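Losing by 37 in Dullach

The bus to Dullach leaves before the bakery opens, so the Enavley men's basketball team travels on gas station coffee and whatever Euan MacBrayne's mother has put in foil. By the second ferry queue the foil is empty and Gillespie Baxter is asleep with his shoes on the heater.

Enavley play in the bottom tier of an island league that has three divisions and, in a bad winter, enough healthy players for two. Last season they won 3 games. One of those was a forfeit, when Borero's van hit a sheep, and the club still celebrated it with a dinner.

"A win's a win," says Callum MacKinnon, the point guard. "We asked after the sheep."

MacKinnon is one of two Callums in the starting five. The other, Callum Chisholm, is the center, and the bench has long since given up on telling them apart. When coach Fraser Geddes yells "Callum!" both men cut to the basket, leaving the ball with Baxter, who would prefer not to have it. Opponents have tried to scout this and come away more confused than Enavley.

Geddes took over in October three years ago after answering an ad he thought was for a bowling club. He had played a little in school. He owns one tactical book, and it stops at chapter 10 where the dog got it, so his teams defend very sensibly and have no idea what to do on an inbounds pass.
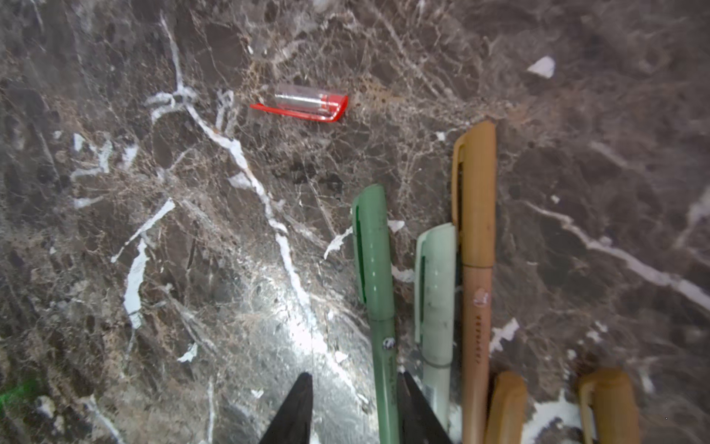 The Dullach problem

Dullach are the league's aristocrats. They have matching warm-ups, a scoreboard that shows both scores, and a shooting guard who once had a trial on the mainland and mentions it during free throws. Enavley have not beaten them in Geddes's time. The last visit finished 37 points the wrong way, and Chisholm fouled out before halftime, two of the fouls on the same man during the same rebound.

This time they hang around. MacBrayne hits a pair from the corner, MacKinnon steals a lazy pass, and for most of the third quarter the home crowd goes quiet enough to hear Geddes eating an apple. Then Dullach bring their starters back on.

The margin at the end is 10. In the locker room you would think they had won the cup. Baxter wants it noted that he scored, off the backboard, while trying to pass to a Callum.

Ogilvie are next, at home, if the roof is fixed. Geddes has ordered a new copy of the book.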